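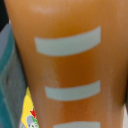
From: Negin Ahmadpour
To: shop-robotics list
Date: 18/12/2018
Subject: Re: [shop-robotics] Wrist cam and the last few inches

On Sunday night Rashti wrote:
> I read through your build log and have two questions. First, why keep
> the camera on the wrist at all if the cup fills the whole view before
> the fingers get to it? I had mine there in August and took it off. At
> close range my detector lost the rim, decided there was no cup, and
> the arm went back to its start position. Every time.
>
> Second, what are you using for the elbow? My printed bracket flexes
> and I get a different reach with every load.

Replying to both, camera first.

The detector does the same thing on mine. Once the top and bottom of the cup are out of view it has no outline to work with, only the two sides. I stopped running it at that point. The arm now has two stages. In the far stage the detector runs as normal and gives me a position. When the width of the blob passes a threshold, the detector is switched off and a much simpler routine takes over.

The simple routine uses the stripes. The orange cup has pale gray-blue stripes across the front, stacked one over the other, and their right ends line up. That gives me a vertical edge to steer by even when most of the cup is out of view. I threshold on the blue-gray, take the right ends, fit a line, and turn the base until the line sits where I want it. It runs on 587 lines of Python, and most of that is logging.

Two problems so far:

Glare. The cup is a bit glossy and there is a whitish spot near the top from the lamp. There are also pale streaks under the top stripe, and a loose threshold picks those up as stripe. I tightened the saturation limits and now drop any region that is taller than it is wide. Turning the lamp to the wall would probably do more than either.

Clutter. I leave other things next to the cup on purpose. The teal thing on the left is close enough to the stripe color that I had to mask off everything outside the cup's sides. The yellow package has not been a problem.

Obviously this only works on a cup with stripes. For a plain one I would fit the two sides and steer to the middle. I have not written that yet.

On the elbow: I gave up on printed brackets too. Mine is now 5 mm aluminum plate, cut on the bandsaw and filed to fit. The forearm is 300 mm from elbow to wrist. With the plate in, the sag went down enough that I stopped correcting for it in software. If you stay with printed parts, turn the bracket so the layers run along the arm and use longer bolts.

I logged 1279 approaches before changing the handover threshold and have started over with the new one. I will post both logs when the second set is long enough to compare. The old one is in the Ivley folder on the shop server, under "approach". Ignore the files that start with "test", the clock was wrong.

Does anyone have a spare servo horn, 25 tooth, metal? Mine is starting to slip. I can pick it up Thursday.

Negin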